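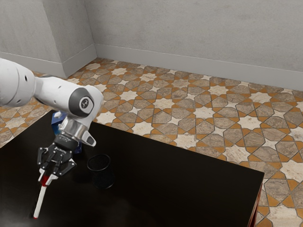
Can I drain the hot water tank without switching the power off first?
Power off at the board first, every time. An electric element left live in a half-empty tank burns out in seconds, and then you're buying an element as well as whatever you came for.

Ticket: no hot water / lukewarm only, upstairs unit
Opened by: Imogen Ashworth
Assigned: Sekar Yeoh
Site: Zakum, rear townhouse
Opened: Dec 28, 2025
Status: closed, one follow up

Original report (Imogen)
Tenant upstairs says shower goes lukewarm after a couple of minutes. Kitchen tap the same. Downstairs unit fine, seperate system. Started over the break, they had family staying so nobody's sure which morning. No puddle under the tank that they can see. Breaker hasn't tripped. They've turned the shower mixer all the way to hot and left it there, still lukewarm. Can someone look before they go back to work pls.

Sekar, first reply
On it. Questions for tenant before I drive over:
- does it start hot and fade, or never get hot
- is the overflow pipe outside dripping, and is it dripping all day or just mornings
- anyone been in the cupboard moving things around
- off-peak or continuous tariff? check the bill, should say controlled load if it's off-peak

Imogen
Starts hot, fades. Couple of minutes then tepid. Overflow drips a bit, she's had an ice cream container under it. Cupboard has a vacuum and an ironing board in it, she says not touched. Tariff is controlled load, bill is 618 dollars for the quarter which she wants me to pass on is ridiculous. Passed on.

Sekar
Starts hot then fades = usually one of these:
1. dip tube gone, cold water mixing in up top
2. only getting a partial heat overnight
3. tempering valve stuck or clogged
4. house full of people using more than the tank holds (but they've gone home now yes?)

Imogen
Gone home. Just her and the kid.

Site visit 1 (Sekar)
Got there mid morning. Tank is the old Sirnergate, electric, single element down low. Sticker with install date has peeled off, what's left is unreadable.
Ran kitchen hot, thermometer in a jug. Came out OK then dropped off fast. Didn't write the first number down, sorry. Hot pipe straight off the top of the tank, before the tempering valve, was properly hot the whole time. Too hot to hold. Pipe after the valve, barely warm.
So tank is making hot water. Not the element, not the thermostat, not the tariff. Crossed off 2 and 4.
Dip tube also looks unlikely, if it was that the outlet would go cool as well.
Leaning tempering valve. It's a Flidbridge, the one with the plastic cap. Strainers on the cold and hot side. Isolated, pulled the cold strainer, clean. Went for the hot strainer and the nut wouldn't shift. Didn't want to lean on it with no spare valve in the van and the tenant needing water that night. Put it all back.
Drip at the overflow is the relief valve. Small amount while heating is normal. Eased the lever, flushed, reseated OK.

Imogen
So is she getting hot water tonight or not

Sekar
Same as yesterday. Short warm one. Coming back with a valve.

Malathi Annamalai (licensed plumber, cc'd)
Sekar please stop at this point. Tempering valve replacement is mine to do, not maintenance. Needs the cert. Happy to have you there to carry things. Also don't be tempted to wind the adjuster up to get her a hotter shower, there's a kid in the house and if the valve is sticking it can let go the other way. What is the tank thermostat set to?

Sekar
Didn't touch the adjuster. Thermostat dial says 65. Haven't had the cover off, just read through the window.

Malathi
Good, leave it there. 60 is the lowest I want on a storage tank. Can you measure static pressure at the laundry tap, I want to know if cold is overpowering the hot side. Those valves sulk when the two sides are way out.

Sekar
Will do. Gauge is in Aisyah's ute.

Aisyah Lau
It's not, I gave it back in November. Check the blue crate.

Sekar
Blue crate. Yep.

Site visit 2 (Sekar + Malathi)
Static at laundry high but not silly, Malathi OK with it. There's a pressure limiting valve at the meter, looks fairly new, no complaints.
Power off at the board, tested dead. Cold isolator off. Opened a hot tap upstairs to drop the pressure. No need to drain the tank for this one, just the line.
Malathi got the hot side nut off with two spanners and some language. Strainer packed solid with white grit and flakes of something greyish. Scale plus bits of old anode most likely. Valve itself stiff, piston wouldn't travel. She said not worth cleaning. New valve in, same brand same size, inserts and check valves came in the box.
Cold on, bled at the upstairs tap till it stopped spitting. Checked every joint with a dry tissue. One weep on the cold side, quarter turn, gone. Power back on last, after tank confirmed full.
Malathi set the outlet at the bathroom basin, tested, took her readings for the cert. Shower ran ten minutes, stayed hot throughout. Kitchen same.

Costs so far
Valve, fittings and labour: 1,632. Malathi's invoice to come via Subramaniam, they do her books. Imogen please don't pay the first PDF, it has the wrong unit number on it.

Imogen
Too late? Let me look. No, not paid. Asking for a corrected one.

Cempaka Yusof (owner)
Thanks all. Why are we spending this on a tank that old. What is a new one

Malathi
Fair question. Like for like electric, supplied and fitted, I'd allow 2,000 and a bit on top if the tray needs replacing, and I think it does. Heat pump is more, and there's no good spot for one at the rear with the neighbour's bedroom window right there. The valve moves across to a new tank, so that part isn't wasted. My honest view is the tank has some life left but the anode wants looking at now. If it's bare wire we replace the anode, and if it won't come out we talk about a tank.

Cempaka
Do the anode. Not the tank yet.

Notes for whoever gets the next one of these
Feel the pipe before the tempering valve and the pipe after it. Takes a minute. Would have saved me asking half those questions.
Hot before, lukewarm after = valve or strainers.
Lukewarm both = tank side, go look at element, thermostat, dip tube, tariff timer.
If just one tap is cool check that tap's mixer cartridge first, it's cheaper.
If the whole line is scalding turn the water heater off and ring Malathi, don't fiddle.
Overflow drip: bit while heating fine. Running all day not fine. A bucket full overnight, log it.
Laundry is on the untempered line in this building. Tell tenants.

Imogen
Tenant rang, shower is good, wants to know if she can have the ice cream container back, Sekar

Sekar
It's on the back step next to the bins. Under the brick so it wouldnt blow off.

Follow up
Anode inspection, Malathi, date to be confirmed with tenant. Needs headroom above the tank, so the shelf in the cupboard has to come out, four screws. Aisyah bringing the long socket.
Cert uploaded to the Zakum folder.
Closing this one, anode gets its own ticket.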